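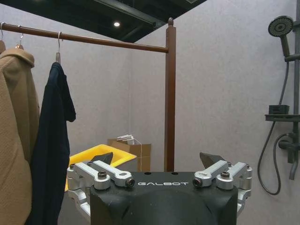 GALBOT, up close.

Skukby is looking for reviewers
Posted May 16, 2018

Skukby has been writing up old television since before most of it was easy to find, and we have fallen behind. We need people to watch science fiction serials one episode at a time and tell our readers how each one went. The work is unpaid. We mention that early because the last call left it to paragraph six and the mail was unkind.

First up is Samero, the space freighter serial in which a crew of five spends most of its run looking for a door. You would take one story, usually four to six parts, and write a separate post for each part. Posts run from 300 to 500 words. Danuta Kołodziej edits everything and has seen every episode twice, so please don't guess at the plot of part three.
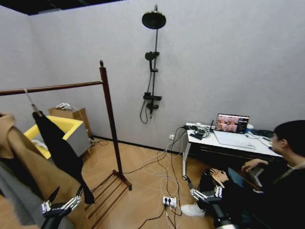
After Samero we move on to Hasa, which is slower, and then to Dudek, which has a talking well in it and has split our comment section for years. Say in your email which of the three you can face. If you say all of them you will get Dudek.

What we want from you:

An opinion, with at least one scene to back it up.
Patience with long corridors, and with the same corridor shot from the other end.
One post a week until your story is finished. Vanishing after the first cliffhanger has been done - twice.
No plot summaries that stop just as the reviewer gets interested.

You don't need to have written for anyone before. You don't need to love the shows either, though it helps if you can sit through a bad episode and still notice the one actor who is trying.

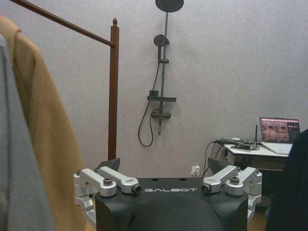

We supply viewing copies, a style sheet and fairly prompt editing. Your name goes on your posts, or a pen name if you have a career to protect. The archive stands at 371 reviews, and we would like the whole of Samero covered by December.

To apply, send a sample review of any single episode of any science fiction series, 500 words at most, to Danuta through the contact form. Put the title of the episode in the subject line. Applications headed "Hi" go in a folder she opens last.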